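The shelf by the door

My father kept car parts the way other people's fathers kept string. There was a fender in the stairwell for most of my childhood, and I was well into my teens before I understood that visitors didn't expect to hang their coats on one. So when I say I have a soft spot for storage shelves, please understand that I come by it fairly.

I spent most of Monday thinking about shelves, and about hubcaps in particular. It started with my own garage here in Fitthorpe, which I have been promising to sort out since May, and it got worse once I opened the first box. I had forgotten how much room a hubcap takes up. They don't really stack (the clips on the back get in the way of each other), they roll off if you stand them on edge, and if you hang them on nails they come down in the night and frighten the dog. I own more than I have wheels for. I've stopped asking myself why.

What I've come around to, after a good deal of shuffling and two cups of coffee gone cold, is that the big awkward pieces want a flat shelf at waist height with nothing else on it. Small things can go in crates underneath, where you can pull them out and rummage. It sounds so simple written down! But I had been doing it the other way up for years, with the crates on top and the big pieces on the floor, where I walked into them. 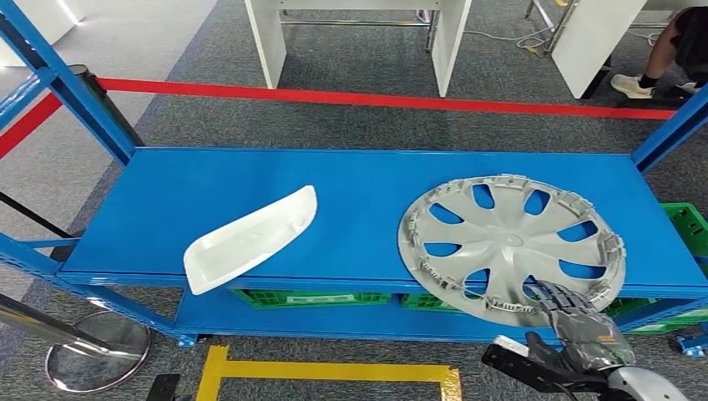 Big pieces up top, green crates down below.

I do love that blue. My own shelves are the plain gray sort, bought secondhand from a man in Mivham who threw in a bag of bolts, and I'm now seriously wondering about a can of paint. The slotted uprights are the same idea, though – you can move a shelf up or down a notch when your collection changes its mind, and mine does that often.

Josiane Rolland wrote to me after my last post to say that I ought to label everything on two sides, so that it doesn't matter which way around a crate goes back. She is quite right and I've made a start. I bought a pack of 40 labels and used up most of them before supper, partly because my handwriting goes downhill when I'm kneeling.

The mirror covers are still in a heap by the lawnmower. I can't decide whether they count as big or small, and I'd like to look through them once more before they go anywhere. There's a left-hand one I was sure I had given away. If anybody has a good way of keeping trim pieces from scratching each other, do leave me a comment. I've been using old pillowcases, and I'm nearly out of pillowcases.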